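Hand-me-down parenting

Hand-me-down parenting is an approach to raising children in which clothes, gear, advice and bedtimes pass from the oldest child to the youngest with as little alteration as possible. The term was popularized by Nidia Villanueva in her parenting book Cloner, which argues that a household should make each decision once and then live with it. Critics have noted that Villanueva has 3 children and that the third has declined to comment.
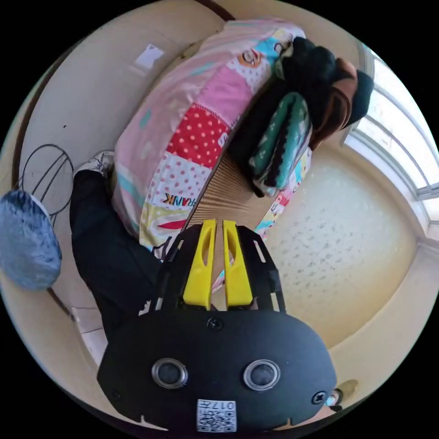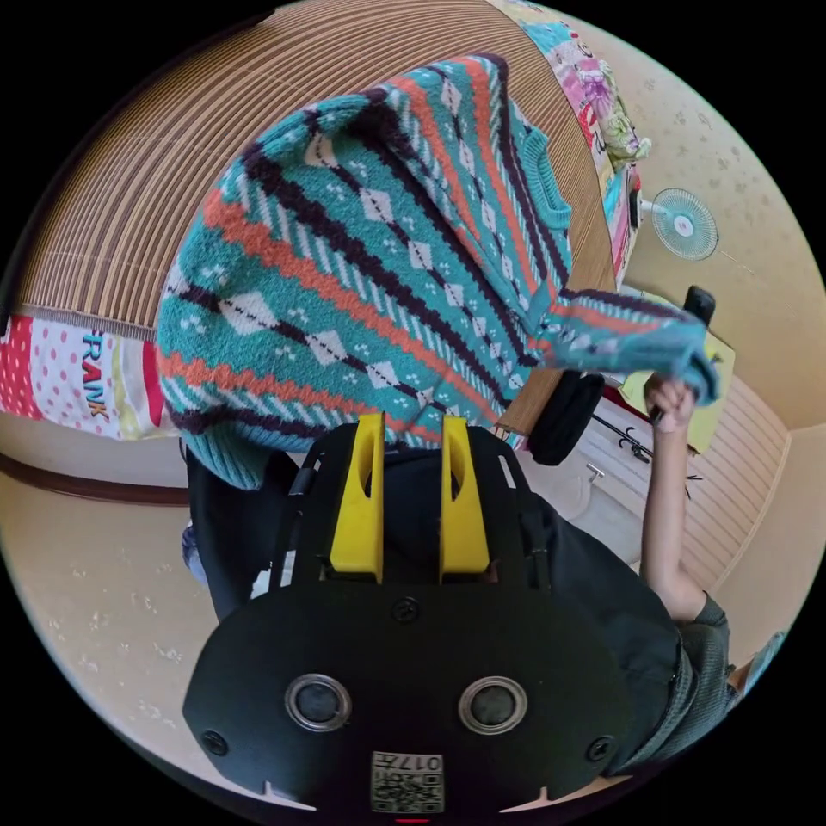 The practice is far older than the name. Large families have always dressed younger children in what the older ones outgrew, mostly to save money and partly to save thinking. Villanueva's addition was to treat the wardrobe as a model for everything else. Knitwear holds a special rank in the system, as it stretches, forgives and rarely matches anything a child would choose. A teal sweater with diagonal stripes of orange and dark purple and rows of white diamonds is close to her ideal garment: it cannot be mistaken for a classmate's, and no sibling can claim it was bought to flatter the other.

Principles

Cloner sets out 28 household rules, of which the best known is the Halvorsen rule, named after the street where the author lived at the time. It holds that any item worn by two children belongs to neither. A later chapter extends this to bicycles, with mixed results.

Advice is handed down in the same manner. The oldest child explains school, dentists and the neighbors' dog to the next in line, and parents are asked not to correct anything short of a safety matter. Errors are said to fade over time – a claim that has not been tested.

Reception

Reviewing the book for the family magazine Inar, Jarrah Pearce called it "a sound case for thrift wearing somebody else's coat." Arben Nikolovski, himself the youngest of five, was less kind and asked why the method's supporters were so often firstborns. Villanueva is a firstborn.

A swap day based on the book has been held every May in Elonley, where families trade outgrown clothes by size. Attendance peaked at 2,000. Brothers Yeison and Alcides Carhuamaca, who started the event, share one coat between them on the poster.

See also: Birth order; Children's clothing; Sibling rivalry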